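Teaching two arms to pack a gym bag, one try at a time
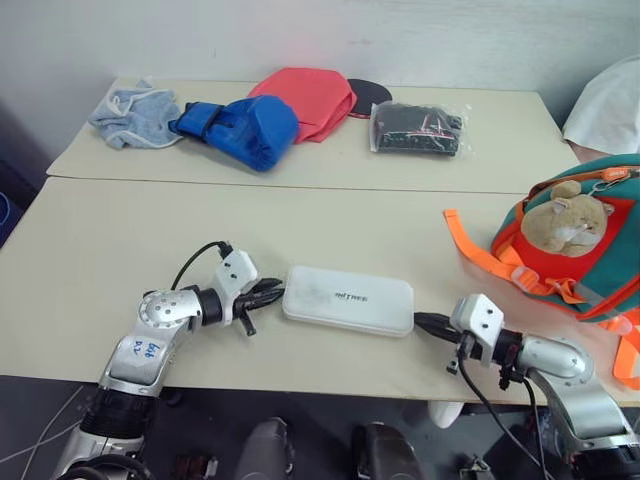
Both grippers at the white case, with the towel, the boxing glove and the backpack still on the table.

If you've walked past the back room at Mugo this month you've probably heard us cheering over very small things. The packing task is finally up and running! Refugio Villalobos started sketching it in June, and as of 29th October we have 201 recorded runs that we're happy to keep.

The idea is easy to explain and surprisingly hard to do. Somebody sits at the Senari controls, one handle per hand, and drives the two arms through the whole job: pick a thing up, bring it over to the backpack, get it inside, go back for the next. Every movement is saved along with the camera views, and that's what the robot learns from later. So the person at the handles is really the teacher, and the robot copies their habits, good and bad. (Mine include hovering over everything for far too long. Sorry, robot.)

What I love about this one is how different the objects are. A towel flops wherever it likes. A boxing glove is big and rounded, and slides away if you come at it from the wrong side. The black item in the clear plastic bag is tricky in its own way, with all that shiny, wrinkled wrapping. And then there's the white case, which has a smooth lid and wants both hands. We've been taking it from the two ends at once, and you have to close the grippers at the same moment or it spins on you. Refugio can do it in one go. I needed 13 tries before I got my first clean one, and I may have done a lap of the room afterward.

The backpack has been everyone's favorite, mostly thanks to the plush animal on the front. Its orange straps are a nuisance, though. They end up across the table and it's very easy to snag one with a fingertip, so we now have people practice moving a strap out of the way as part of the run. Those recordings have turned out to be some of the most useful we've got.

We'd like to reach 300 runs before we train again, and new hands are welcome. You don't need any background, just a bit of patience and 22 minutes for the warm-up. People who have never touched the controls often do things in an order we hadn't thought of, and we want that in the mix. The sign-up sheet is on the Meltley page under "Packing," and Refugio will get back to you with a slot.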